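About Getus

Getus packs, sorts and shelves small goods for other companies. We take in wrapped rolls, pouches, refills and boxed items, put them in the order a customer wants, and send them out again in display trays or shelf kits. We have 103 employees in one building, two shifts, and a loading dock that faces north and is cold from November on.

This page covers who we are, how the work is organized, and what has changed for our people since part of the shelving work was handed over to robot arms. We get asked about the last part more than anything else, by customers and by people applying for jobs, so most of the page is about that.

How we started

The company began as a hand-packing service for a stationery wholesaler. The first contract was for 1,000 gift sets, packed on folding tables. The tables are still in the building and are used for inventory counts.

Vilja Niskanen joined as a packer in the second year and now runs operations. Xinyi Duan came from a machine shop and leads the automation group, which we call the cell team. The two of them share an office next to the packing floor, and the door is normally open. If you come for an interview, you will probably meet both.

What we do

Most of our work falls under three lines.

Gimus is our sorting and shelf-kit line. Mixed goods come in, and they leave grouped by color, size or product on a shelf or in a tray. This is where the robot arms are used.

Feng is the hand-packing line. It handles gift sets, anything with ribbon or tissue, short runs, and items that arrive in packaging we have not seen before. Feng has more people on it than any other line.

Dineo is returns. Goods come back, someone opens the carton, decides what can be sold again, and writes up the rest. There are no robots on Dineo and none are planned. Too much of the work is judging whether a dent matters.

Why we brought in automation

Shelf kits used to be filled entirely by hand. A packer stood at a rack, picked up rolls or pouches from a bin, and placed them in rows. On a large order the same person might do this for a full shift. It was the job people asked to be moved off, and it was the job behind most of our sore shoulder and wrist reports. It was also hard to staff on the late shift.

We looked at conveyors first. They suit a plant that runs one product for weeks. We change products several times a week, and on some Thursdays we change before lunch and again after it. A fixed machine would have been standing still while someone adjusted the guides.

Pairs of small arms made more sense for us. They work in a space about the size of a workbench, they can be set up for a new item without moving any heavy equipment, and when one is not working, a person can do the same task by hand at the next table. They are slower than a good packer. We tell customers this when they ask for a quote, and we plan the order around it.

How the arms learn a job

An operator shows the arms what to do by guiding them through the task: pick up a roll, bring it to the shelf, set it down beside the last one. The operator repeats this with the goods lying in different places. We record up to 100 runs for a new item before the arms try it without guidance. Soft wrapping usually takes longer than cardboard, as it slips and creases and does not sit the same way twice.

The cell team reviews the runs every morning at 7:30. Poor ones are thrown out, and the operator who recorded them is told which ones and what was wrong. In the beginning this was done by the team alone and operators heard about it later, or not at all. They objected, and they were right to. Operators now sit in on the review for their own items.

The practice cells are built in different sizes and with different backgrounds. A cell may have a rack, a basket on the wall, or a tray on the floor. Changing the surroundings keeps the arms from depending on one particular setup, and it is closer to what they meet in a real order, where the shelf is the customer's and so is the decoration.

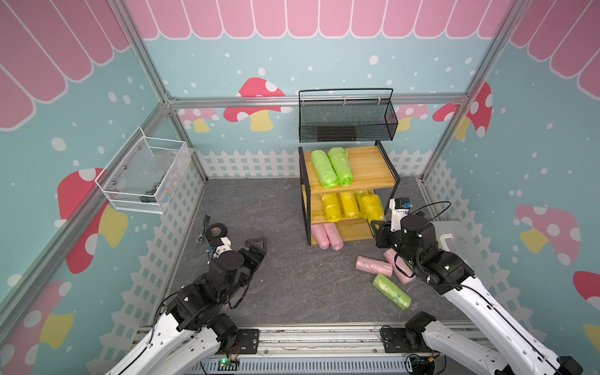 Rows are the part that takes patience. Getting a roll off the floor is fairly easy to teach. Setting it down straight next to another one, without pushing the first one out of line, is where most of the practice time goes. Operators who came from hand packing tend to be better at teaching this than engineers are. They know which end to let go of first, and they leave a little room at the back of the shelf without thinking about it.

What changed for the people here

We did not lay anyone off when the arms came in, and we put that in writing before the first cell was built. Twenty people worked on shelf kits at the time. Some of them became cell operators. Others moved to Feng or Dineo, in most cases because they asked to. A few left over the following year for the usual reasons, and we filled some of those positions and not others. The packing floor has somewhat fewer people on shelf kits than it used to, and more on returns.

Cell operator is a separate job with its own pay grade, above packer. That was not the plan at the start. We first treated it as packing with a different tool, and paid it the same. After several months it was clear that operators were doing setup, teaching, checking and minor repair, and the grade was changed in February, with back pay to the day each person started in a cell.

The work is easier on the body and harder on the attention. Operators sit for more of the shift than packers do. Several have said that the day feels longer, and that watching a slow arm is more tiring than filling the shelf yourself. We rotate for this reason. Nobody stays in a cell for more than half a shift, and the other half is spent on Feng, on inspection, or on preparing the next item.

Some people tried the job and went back to packing. They kept their old rate and their old place on the schedule. Packing by hand is still skilled work here and we still train for it.

What has not worked so well

The noise changed, and we did not expect that to matter. The old shelf-kit area was where people talked. The cells are quiet and spaced apart, and in the first months operators told us they went hours without speaking to anyone. We moved the cells so that operators face each other across an aisle. It helped, though Vilja would say it has not fixed it.

We also set output targets too early. They were based on what the arms did on a good day with an easy product, and operators spent their time explaining why they had missed them. The targets were taken down. Cells are now planned by the order, with the operator's own estimate on the sheet.

Stops are still too frequent on very glossy wrapping. The cell team is working on it, and in the meantime those items go to Feng.

Rules for the cells

Any operator can stop a cell at any time and does not need to give a reason on the spot. The stop is noted and looked at in the morning review.

Recordings made in the cells are used for teaching the arms and for nothing else. They are not used to rate employees. The cameras are pointed at the work.

New items are tried by hand first. If a packer cannot do the job comfortably, it does not go to a cell until we understand why.

Changes to a person's duties are discussed with that person at least two weeks before they take effect. This applies to all lines, including the office.

Training

New employees spend their first three weeks on Feng, whatever job they were hired for. That includes engineers. Xinyi did it, and was moved off ribbons on the second day at the request of the line lead.

After that, anyone can apply for operator training. It runs for six weeks at full pay, on the day shift only, and no background in computers or machines is required. We look for people who notice when something is slightly off and who do not mind repeating themselves. The training covers setup, guiding the arms, reviewing runs, cleaning, cable checks, and what to leave alone and call the cell team for.

We pay for outside courses in electrical work and basic programming when they are connected to the job. Ask your line lead for the form.

Working with us

For customers: we take orders from 100 kits upward on Gimus and from a single set on Feng. Send us samples in their real packaging, including the wrapping, even if the wrapping is not final. We will tell you whether your item suits a cell, and if it does not, we will quote it by hand.

For applicants: open jobs are posted on the board by the front entrance and on the jobs page. We hire packers throughout the year. Operator positions are offered inside the company first and then posted outside if they are not filled. You are welcome to walk the floor before you decide, on either shift. Wear closed shoes, and bring a jacket if you want to see the dock.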